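How to read a robot exhibition without being had

Every second gallery seems to have a machine in it now. Some of the work is good. A fair bit of it is a motor, a wall text about the future and a donation box. I've been to enough of these shows to have a routine for getting through them, and a few people have asked me to write it down, so I have.

You don't need to know anything about engineering. You need a pen, a phone with a clock on it, and a willingness to stand in one spot for longer than the people behind you would like.

Step 1. Skip the wall text

Go straight past it. Wall text for technology art is mostly written before the work is finished, often for a grant, and it tells you what the artist hoped to ask. "Interrogates our relationship with autonomy" can be stuck beside anything with a plug. Read it on the way out and see whether you agree with a word of it.

Step 2. Watch for 15 minutes

I mean it, use the clock. Most installations that claim to respond to visitors are running a loop. At the Stunanlow show in March I sat in front of a piece called Vota, billed as a machine that "listens to the room and decides". It had a lovely slow turn of the head that made people gasp. It made the same turn whether a school group was shouting at it or I was on my own with a muesli bar.

Write down what moves and when. If the pattern repeats, you have a loop. A loop is a perfectly respectable thing to make (film is one, half the time), but it isn't a decision and the artist shouldn't be selling it as one.

Step 3. Test it, politely

If touching is allowed, touch it. If it isn't, change something else: stand to the side, crouch, go quiet, come back with a friend. Try each change at least twice. One reaction proves very little, and people are extremely good at seeing intention in a wobble.

Ask the attendant as well. Attendants spend all day with the thing and know when it sulks. They will usually tell you which part gets switched off and on again.

Step 4. Look at what the machine has been given to do

Forget the face, if it has one. Look at the job. Is it greeting people, pouring drinks, tidying, dancing, taking orders? Artists and curators pick these jobs, and they carry a lot of assumptions about who normally does that work and what it's worth. A serving machine with a soft voice and a waist is a choice. So is a guarding machine with a deep voice and shoulders.

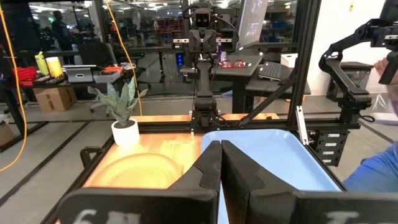

A two-fingered gripper at a table, with a plate and a blue tray.

I'm wary of the opposite claim too, that a bare mechanical arm is neutral because it has no body to speak of. Ronja Haugen argued that in the catalogue for her Bakke installation, and I don't buy it. Put any machine near crockery and visitors will start talking about housework. Listen to them. The comments are often better than the catalogue.

Step 5. Find the person behind it

Look for the operator. There may be someone with a tablet near the fire exit, or a cable running under a suspiciously new bit of skirting. Remote control is fine if the work is honest about it. If the label says "autonomous" and there's a bloke in the corner with a joystick, put that in your notes in capitals.

Step 6. Check the numbers

Organisers love a visitor figure. The Kositz festival told me its robot performance had produced 1,298 "meaningful interactions". I asked what counted as one and was told the sensor logged anybody who came close enough. That included me, twice, looking for the toilets.

Same goes for surveys. If a show says visitors left with changed attitudes, ask who filled in the form, and when, and what the question was.

Step 7. Now read the wall text

Go back with your notes. Cross out any sentence that could be moved to another work without anyone noticing. What's left is the claim the artist is making, and you can hold it up against what you saw.

Tyra Brekke's last piece did well on this. Her label was 2 sentences long and both of them described something the machine did. I still thought the piece was too long and the seating was dreadful.

Writing it up

Keep it to 400 words if it's for a class or a newsletter. Start with what happened in the room. Leave "thought-provoking" out and name the thought. If you came away with nothing, say so and give the times you were watching, so the next visitor can check whether you just caught it on a bad afternoon.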